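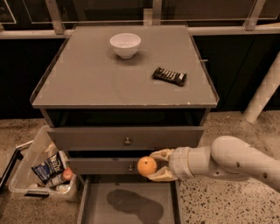 Selon une lectrice de Velcombe, manger dans sa chambre est le début du laisser-aller, et une table de chevet ne devrait porter qu'une lampe et un livre. Je ne partage pas cet avis. Chez moi, le chevet sert de petit garde-manger depuis novembre : une orange, du chocolat, parfois un paquet de chips les soirs de lecture.

Le tiroir du bas convient bien aux fruits – à condition de l'ouvrir souvent. Le bol reste dessus, pour les épluchures. Le reste va dans un bac transparent posé au sol, que je vide tous les 20 jours. Je continuerai à ranger mes oranges près du lit.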